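Four nights of dark sky at Jastedmont

I have been home long enough to do the laundry and I still can't stop talking about the sky, so you're all getting a very long post. I'm sorry if you came for the soup recipes (they'll be back).

Some background for anyone new. I grew up under streetlights. As a kid I knew the Big Dipper and Orion, and I thought the Milky Way was something you only saw in books. Then last fall I bought a pair of used Wuvora binoculars at a yard sale, mostly because the case was nice, and pointed them at a smudge over my neighbor's garage. It was the Pleiades! I stood in the driveway in my slippers counting stars until my neck gave out. After that I was hooked, and by March I had talked myself into driving 133 miles to the campground at Jastedmont for the new moon.

Jastedmont sits at 2105 feet, which doesn't sound like much if you live near real mountains, but there's a long ridge between it and the nearest town and the ridge blocks nearly all the glow. The campground is small and plain. It has pit toilets, a water pump that squeals, and a big sloping meadow with no trees on the south side. I took the site at the bottom of the meadow and was very pleased with myself until I found out how cold air rolls downhill. Take the top site. Please learn from me.

The first night was clouds. I sat in the car eating crackers and reading my star chart with a red light, trying to memorize things I couldn't see. Around midnight I gave up and slept.

The second night, oh my. I'd cooked early and let the stove go out, and I stayed away from my phone from sunset on, and I'm so glad I did, because your eyes really do keep getting better for longer than you'd think. At first I could find Orion without any trouble. Half an hour later I was having a hard time finding him, with so many extra stars crowded in around the ones I knew! I hadn't expected that at all. The constellations I'd practiced at home, where you only get the bright ones, had turned into a crowd.

I'd written out a short list before I left and I got through most of it with just the binoculars:

The Orion Nebula, which looked like somebody had breathed on the glass. I checked the glass. It was the nebula.

The Beehive Cluster in Cancer. I'd never even managed to find Cancer from home, and there it was, a faint patch with the naked eye and a whole handful of glitter with the binoculars.

The Double Cluster, low in the northwest, right before the ridge got in the way.

Galaxies in Leo, which I did not find. I looked for them for a very long time. I may have seen one. I want to have seen one, and I think that should count for something.

Nights three and four were both clear, too, with some wind on the last one. I mostly quit the list by then and lay on my back in two sleeping bags, one inside the other. I'd recommend at least one night like that. You start to notice slow things, like how far Leo has climbed since you last looked, or how the whole southern half of the sky has been swapped out by 4 a.m. and the summer stars are coming up while you're still wearing a wool hat. Scorpius was up before dawn! I hadn't planned on meeting Scorpius until June.

On the way back I stopped in Prorkis, the little town on the other side of the ridge, and had breakfast at Ivanyshyn's, the bakery next to the feed store. If you go, get the poppy seed roll, and get a second one for the drive. The woman at the register asked if I'd been up at the meadow and then told me that the August nights are warmer but hazy, and October is the month to come. So guess where I'll be in October.

Things I'd pack again: the reclining lawn chair, the red light, hand warmers, a thermos that fits in one hand, and a paper chart. Things I'd leave home: the folding table, and the novel I didn't open. I'd add a thicker pad to go under the sleeping bags and a second pair of gloves, and I'm thinking hard about a monopod, which is supposed to help with the shaking. My arms were so tired by the last night that Jupiter's moons were drawing little zigzags.

Since I got back I've been copying my notes out of the damp notebook and into a proper log, with times and what I could see and what I only hoped I could see. It's slow going, as my handwriting in mittens is dreadful.
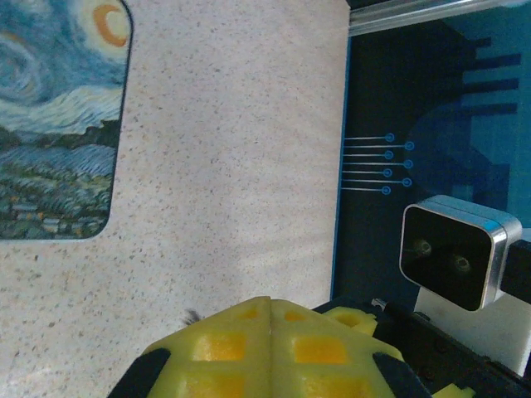 I've got the first two nights done, and I'll post the whole log once I've worked out what "fuzzy, left of the other one, WOW" was supposed to mean. If you've found the Leo galaxies with ordinary binoculars, please leave a comment and tell me which star you started from.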